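The robot that will put your socks away is coming, we are told, and has been for most of my adult life. So when Concetta Bortolotti invited me to a Tuesday night build at her place, I went along expecting to be sold something. She had nothing to sell. What she and Ognjen Shehu are building is called Skurnlow, and so far it is a pair of hand-held grippers, a table covered in odds and ends, and a great deal of patience.
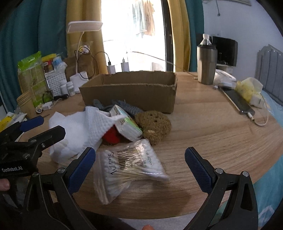

Cotton swabs, tissues and a cardboard box on the build table.

The idea is that a person does the chore with the grippers, over and over, and a home-built arm learns from the recordings. The arm was meant to be running by July. It still has no working elbow.

Shehu told me they had 26 good recordings of one tidying job. I asked how many they'd need. He said more, and went back to his laptop.

I had a go myself and was slower than a toddler. Cloth is the worst of it. A box keeps its shape when you grab it – a rag has a new one every time.

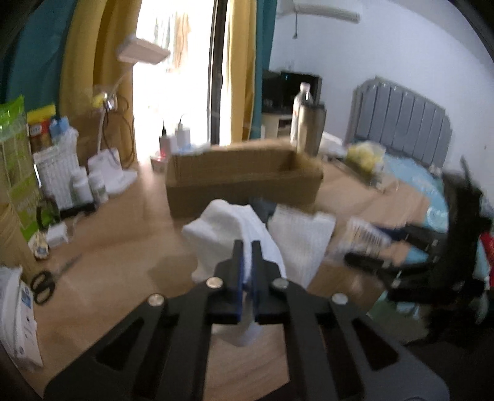 Bortolotti reckons cloth is where the whole thing will stand or fall, and I'd put my money on fall. She has spent three winters on this. For the same effort you could tidy every kitchen in the street, and I told her so over tea. She said the neighbours had already offered her the work.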